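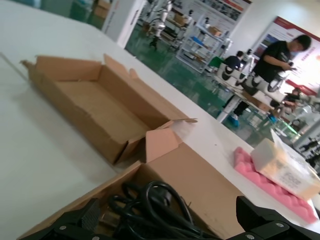
Bisent is shutting off its old modems in Verkton this July, and some of you will be billed for it

4 min read

Print this story | E-mail this story

If you have Bisent internet and you live on the Flekholm side of Verkton, go take a look at the label on the bottom of your modem before you read any further. I'll wait. If it says "Series 2" anywhere on it, you're one of the 700 households that will lose service in July unless you trade the thing in, and the letter telling you so may already be sitting in your pile of junk mail. Mine was. I nearly tossed it with the pizza coupons.

The letter is two pages long and the first page is mostly a sales pitch for faster speeds. You have to flip it over to find out that the Series 2 modem "will no longer be supported," and that after the cutoff it won't connect at all. I called to make sure I was reading that right, and yes, it means no internet and no home phone either, if your phone plugs into the back of the modem like mine does.

The new modem itself is free, or at least the first one is. You can have it mailed to you or pick it up at the Bisent store by the bus depot, and you don't have to change your plan to get it. I asked that question three different ways and got the same answer each time, so I'm fairly comfortable putting it in writing. Your bill should stay where it is.

Should. A bunch of readers have written in about what happened when they made the switch early, and this is where I started taking notes.

The protection plan you didn't ask for

Thirteen of you have sent me bills so far (keep them coming!) and every one has a new line on it for something called Home Connect Care, at $13 a month. Nobody who wrote to me remembers agreeing to it. A couple of people were told on the phone that it comes with the new modem and can't be removed. Others were told it's a free trial that turns into a paid plan after the first month. One reader was told both things in the same call, by the same agent, and I would have loved to hear that one.

So I got on the phone myself, and after 58 minutes (hold music included, and it's a short loop) I reached a supervisor who said the plan is optional, that it's switched on when a new modem is activated, and that any customer can have it taken off. She said she couldn't explain why other agents were saying something different. She took it off my account while I was on the line and gave me a confirmation number, and I'd suggest you get one of those too.

I also asked whether people who had already paid for the plan would get their money back. The answer was "case by case." I asked what would make one case different from another and was told someone would call me. I'm still waiting on that, and I'll update this when they do.

The $200 charge for not returning the old one

Now the part that got the most e-mail. Once your new modem is activated, you have until the end of your next billing cycle to return the old one. If Bisent doesn't log it as returned, you get charged $200. For a modem they've just told you doesn't work anymore!

I understand wanting equipment back. What bugs me is how many people say they did return it and got charged anyway. The store had it, the customer walked out, and then the charge landed a few weeks later. The store then says it has to be handled by phone, and the phone people say it has to be handled by the store. If you've ever dealt with a cable company you know this dance already.

It seems to come down to the serial number. When you hand over a modem, the clerk is supposed to scan it and print a receipt with that number on it. A few readers got a plain receipt with no number, only "equipment return" and the time of day. Those are the people fighting the charge now. The ones whose receipts had the serial number mostly got it reversed in one call.
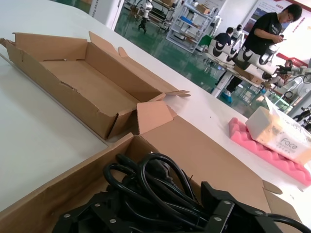
What Bisent says

I sent the company a list of questions and got a short statement back. It says the Series 2 modems are being retired "to deliver a more reliable experience," that customers have been notified by mail and by e-mail, and that anyone with a billing concern should contact customer support. It didn't mention the protection plan and it didn't mention the $200 charge, even though those were four of my six questions.

I did follow up. The second reply was the first reply with a different greeting on top.

For what it's worth, I never got the e-mail notice, only the letter. If you signed up years ago with an address you no longer check (guilty), log in to your account and see what they have on file for you. It's under Profile, then Contact, and it took me way too long to find.

Can you just leave?

Lots of you asked, so I checked. Maglaya is the only other company with lines on the Flekholm side, and it doesn't reach every street. You can type your address in on its website and find out right away. My side of the road is covered and the houses behind me aren't, which has made for some interesting talks over the fence.

If you do switch and you want to keep your home phone number, don't cancel Bisent first. Let Maglaya request the number, wait until it rings on the new service, and then cancel. People lose numbers they've had for decades by doing those steps in the wrong order. And you'll still have to return the modem, so everything I said about the receipt goes for you too.

Buying your own modem is another way to go. Bisent does allow it and keeps a list of approved models on its support pages. The catch is that the home phone won't work through most of them, so if you still use a landline, read that list closely before you spend anything.

If you're making the swap

Here's how I'd do it, after making the trip myself.

Take a photo of the label on the old modem before you unplug it. Get the serial number in the shot, nice and sharp.

Put the power cord back with it. The clerk I dealt with wouldn't log mine as complete without the cord, and I had to drive home for it.

Stay at the counter until you have a receipt with the serial number printed on it. Compare it with your photo right there.

If you're mailing it back, use the label Bisent sends, ask the post office for an acceptance slip, and hang on to the tracking number until you've seen two clean bills.

After you activate the new modem, call or chat and ask for Home Connect Care to be removed. Write down the confirmation number.

Pick up your home phone and make sure there's a dial tone. Mine took most of an afternoon to come back – the internet was fine the whole time, so I didn't notice until evening. If you have a medical alert or an alarm system on that line, call the alarm company and have them run a test the same day.

And if you've already been hit with the $200, dispute it in writing as well as by phone. The mailing address for disputes is on the back of the paper bill, in small gray type near the bottom. Send a copy of your receipt and keep the original.

I'm going back to the store next week to ask about the receipts. If you've got a bill with something odd on it, cover up your account number and send it over.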